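# Rillonau Hall – Open Floor and Furnished Rooms

The gallery pages of the Rillonau building present each part of the premises in turn, so that members, visiting groups and prospective tenants may see the spaces before arranging a visit. This page concerns the open floor on the ground level, where household furnishings, textiles and laundry equipment are kept together in one large workshop.

The open floor was brought into its present arrangement under the direction of Belmiro Mendes, Head of Premises. The earlier plan divided the hall into closed bays, each with its own storage, and users frequently had to carry bedding and garments the full length of the building to reach a washing machine. The bays were removed in January. Smaller rooms with partition walls now stand within the hall itself, and the area between them is left available for tables, racks and work in progress.

**Partition rooms.** The rooms are white on the outside and are entered directly from the floor. Curtains and interior lighting are permitted, and users may furnish a room for the full period of their booking. Doorways must remain clear at all times. Rooms are booked through the Gesix desk at the main entrance, and a booking may be held for up to 15 working days.

**Laundry.** A front-loading washing machine is available on the open floor. Users should consult the booking sheet before starting a cycle and should remove their items promptly at the end of it. Garments may be sorted on the floor for short periods, though anything still there when the hall closes will be taken to the Antunes store – see the section on storage.
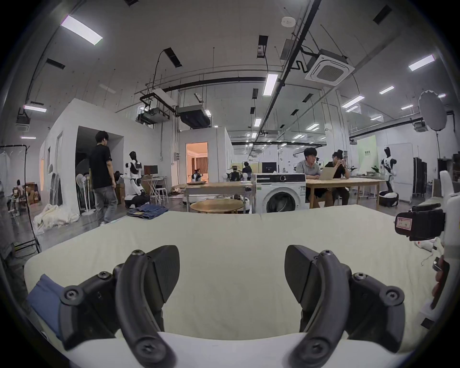 Large items such as cushions, mattresses and quilts require more space than a single table can offer, and users are asked to reserve the area they need before the item is brought in. Covers should be removed and labeled with the name of the booking holder. Loose thread, cut fabric and packaging should be cleared away at the end of each session, including from beneath the work surface.

**Tables.** Tables on the open floor are shared. They may be used for folding, cutting, written work or meetings, and laptops are welcome. Tables may be moved within the hall, provided that they are lifted and that the routes to the partition rooms are kept open. Users who require a table for the whole day should inform the desk by 8 in the morning.

**Clothing racks and mannequins.** Racks are intended for garments in current use. Translucent covers may be left in place overnight. Mannequin figures and heads may be borrowed for fitting and display and should be returned to the same part of the hall. They should be carried upright – several were damaged in the former bays, where the passages were narrow.

**Backdrops and reflectors.** Garments and furnishings may be photographed on the open floor. Backdrops, folding screens and round reflectors should be set up so that they do not block the light at neighboring tables. Requests for longer sessions should be made in writing and should state the area required.

**Storage.** Cardboard boxes may be stacked against the walls with the label facing outward. Unlabeled boxes are transferred to the Antunes store, where they are held for 7 days. Items may be reclaimed on presentation of the booking reference.

## Visiting the hall

The open floor may be viewed by appointment. Visits are led by a member of the premises staff and last one hour. Visitors are asked to leave coats and large bags at the Gesix desk, to remain with their guide, and to request permission before handling textiles or equipment belonging to other users.

Appointments may be requested in person or by calling extension 987. Groups should state their number and any access requirements when making the request.

The next page of the gallery presents the Trarnus wing, including the drying room and the upper storage level.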